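I have wanted a metal heron for the front yard for a long time, and I will not be taking questions about why. Some people want a boat. I wanted a tall steel bird standing by the downspout looking disappointed in everyone.

The trouble started when I went shopping for one. Garden art descriptions are written by people who love adjectives and own no tape measure. One listing promised a "generously sized" heron. The only clue to how generous was a photo of it next to a flowerpot, and flowerpots come in every size from thimble to bathtub. Another bird was "rustproof with a lovely rust finish," and I read that line several times before closing the tab.

I ended up narrowing it down to two. The first came from a shop called Zoltley and was cheap, cheerful and made of metal so thin you could hear it bend in the product video. The second came from Lakon, a small welding outfit that cuts its birds out of plate steel and leaves them raw so they turn brown by themselves. It cost $400. I told myself this was less than a boat.

Delivery was supposed to take 7 days. It took long enough that I began referring to the heron in the past tense. Then in May a crate showed up on the driveway, and the driver asked me what was in it. I said a bird. He looked at the crate, looked at me, and got back in his truck.

The thing weighs 60 pounds. I know this from the shipping label, and I know it again from my lower back. Getting it from the driveway to the downspout was a slow business involving a bath mat, a lot of dragging and some language I would rather the neighbors hadn't heard. 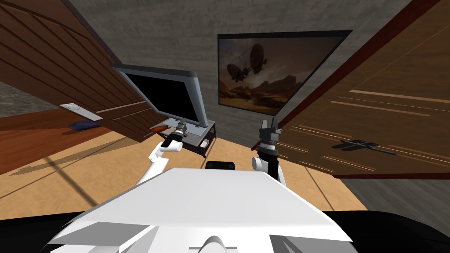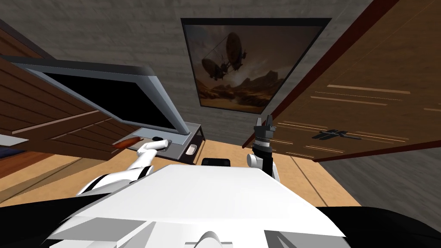

Cleltton, May

So the heron has been up for a while now, and I have some findings.

Steel that is meant to rust will rust on whatever is underneath it. I stood mine on a pale paving stone for the first few rainy nights, and there are now two orange footprints on that stone that no product on my garage shelf will shift. I tried vinegar. I tried lemon juice. I tried a cleaner with a picture of a very happy patio on the front. The footprints are still there, a little cleaner around the edges. I have moved the bird onto gravel, and I suggest you start with gravel.

It also needs to be fastened down. The feet come with 4 holes and no hardware, and the instruction sheet says "secure as desired." I desired not to bother. Then we had a windy night and I found the heron lying face down in the hostas like it had been to a wedding. It is now held in place with long ground stakes, and I check them whenever the forecast gets dramatic.

If you want the brown color to come in evenly, wipe off the shop oil first with dish soap and a rag. I skipped one leg out of laziness and it stayed gray well after the rest had turned. From the sidewalk it looked like the bird was wearing a single sock.

As for scaring off other birds - people keep telling me it will. A robin sits on its head most mornings. There is evidence of this down the back of the neck, and I have decided to call it patina.

I did get one email from Ban, the garden center out on the county road, asking if I would like to add a matching frog to my collection. I don't have a collection. I have one heron and a stained paving stone.

The frog is on sale, though, and the listing gives the height in inches. I've left the tab open.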